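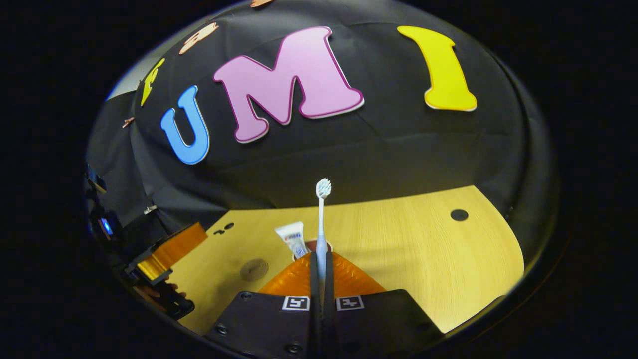 Foam letters on black cloth, above a light wooden table.

The letter people

You see them before you know you're seeing them. Foam letters over the bakery counter. Cut vinyl on the vet's door. A name in pink and yellow across a bedroom wall, one vowel a bit lower than the rest. Somebody picked those. Somebody stood back, squinted, climbed up again and moved the R.

I spent most of January with people who make letters for a living, or nearly a living, and came home unable to read a menu without checking the spacing. My family would like it to stop.

First stop, Lunard. A workshop behind a tire place, two rooms, one heater. Iveta Polák cuts letters out of foam board, cork, felt, scrap pine, whatever comes in. She learned on shop signs, back when a shop sign meant paint and a steady wrist. Now it's mostly names. Kids' names, wedding names, a dog's name once, four feet high, for a garden wall.

"People think they want a font," she says, not looking up from the blade. "They come with a font on the phone. Then I ask, who is it for. And we start over."

She has 582 templates in flat drawers, brown card, soft at the corners from handling. Some are alphabets. Plenty are single letters. There's a drawer that is only the letter S, which she says is the hardest to draw and the easiest to ruin. Too heavy at the bottom and it sits like a toad. Too light and it tips over. She pulls out a bad one to show me. It does look like a toad.

Lunch is bread and a jar of pickles at the cutting bench, pushed in among the offcuts. Phone rings twice. A school wants a whole alphabet by Friday week — no, sorry, by the end of the month, she corrects the calendar with her thumb. Nine colors. She quotes a price that sounds too low to me and I say so.

"It's a school," she says.

Size next, a thing I had never thought about. A letter that reads fine in the hand vanishes across a room. Iveta works backward from where people will stand. For a party wall she wants the name readable from the door, with coats going past and somebody's uncle in the way. Thick strokes, then. Light edge on dark cloth, dark edge on pale paint. Outlines do a lot of work, she says, and people leave them off to save a few dollars and then ring her up to complain they can't see the thing.

Serifs come up. Those little feet. She likes them chunky or not at all. On a capital I they're close to essential, otherwise you've hung a plank.

Then there's straight or crooked. Big argument in this trade, bigger than you'd guess. A row of letters with every foot on the line looks finished, says one camp. Looks like a bank, says the other. Iveta tilts. A few degrees, no more, and never all in the same direction. "If they lean the same way it looks like wind."

Wian Msimang does not tilt. He works out of Clunel, an hour up the road, and he hung letters in stores for years before going out on his own. He brings a level. He brings a second level in case the first one's lying. I watched him put up a cafe name at six in the morning, before the staff came in, and it took 90 minutes for six letters, most of it measuring the gaps.

Not measuring exactly. That's the part I kept getting wrong. Equal gaps don't look equal. Put an A next to a V with the same space as an H next to an N and the first pair drifts apart like a bad marriage. So he sets them by the ruler, gets down, walks to the far wall, and ruins his own measurements by eye. Tape goes up, tape comes off. The owner arrived with the milk and asked was he done. He wasn't.

"Squint till you can't read it," he told me. "Then you just see lumps. Lumps should be even."

I tried it. It works. It also gives you a headache.

What he hates is sticky pads. Cheap ones, put on cold walls by people in a hurry. What he likes is a paper pattern, full size, taped up the night before so the client has to live with it for a breakfast. Half of them change something. One woman changed the name of the shop.

The materials have changed a lot, prices too. Foam is light and forgives a bad wall. It also dents if you breathe on it, and the bright colors don't like a sunny window. Wood lasts but wants screws, and screws mean you'd better be sure. Felt collects dust. Cork goes crumbly at the tips, so no thin strokes. Cardboard is underrated, both of them said so, seperately, and they've never met.

Last call was Albers, the old print works, where a community class runs in the evening. Thirty dollars, bring your own scissors. Long tables, bad coffee, eleven-year-olds next to retirees. Everyone cuts their own initial and then, second half, somebody else's. The second half is where it gets interesting. People are careless with their own letter and terribly careful with a strangers. A man in a fleece spent forty minutes on a K for a girl he'd never spoken to, and she said thanks and put it in her bag without looking, and he seemed delighted.

I cut a G. It came out like a C with something stuck in its teeth. The teacher turned it over, looked at the back, said the back was better. It was.

If you want to have a go, both pros said the same first steps, more or less. Draw it big, on newspaper. Cut the paper and hang that before you touch anything that costs money. Leave it up overnight. Start with the widest letter and work out from there. Change the blade sooner than you think — Iveta swaps hers before every job and keeps the old ones in a mustard tin.

And keep the offcuts. The insides of the Os and the Ds, the bits from under an R. She sells those by the bag to a nursery in Cidora, where they get glued to everything, apparently, chairs included.

I took a bag home. It's on the kitchen shelf. Somebody has already spelled something rude with the good side of my G.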